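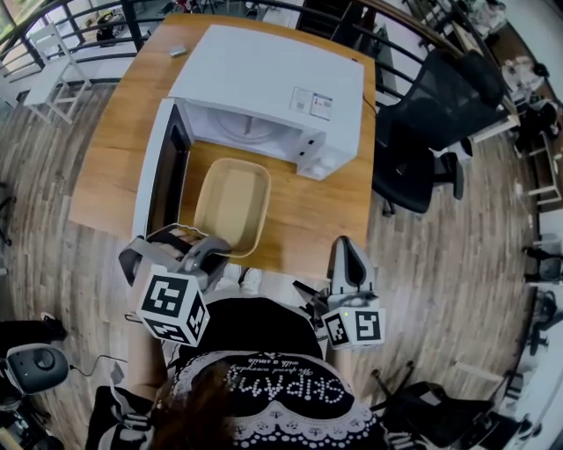
Part 2: Warming things up without making a mess

I do nearly all my reheating off a tray these days, so this bit of the guide covers trays and the microwave together. Have a look at part 1 first if yours is still in its box.

1. Check the tray before anything else. Turn it over and look for the microwave-safe mark. If there's no mark, use it for carrying only, and keep it out of the oven!

2. Open the door all the way and leave it there. You want both hands for the tray.

3. Measure the turntable and your tray corner to corner (I got this wrong with a lovely Brandetti one — it jammed on the first turn).

4. Put the plate or bowl in the middle of the turntable and shut the door until it clicks.

5. Start low. I use 400 watts for leftovers and only go up to 900 for soup or a mug of milk.

6. Let it stand for a minute, then lift it out with a cloth and set it down on the tray.

Note: my friend Wen-hsiung Cheung swears by 10 seconds extra for rice. I've tried it and I'm still not sure.

Caution: never run it with nothing inside, and keep the cable well away from the table edge where a sleeve or a chair could catch it.

Wiping out the inside is in part 3, along with what to do when the turntable squeaks.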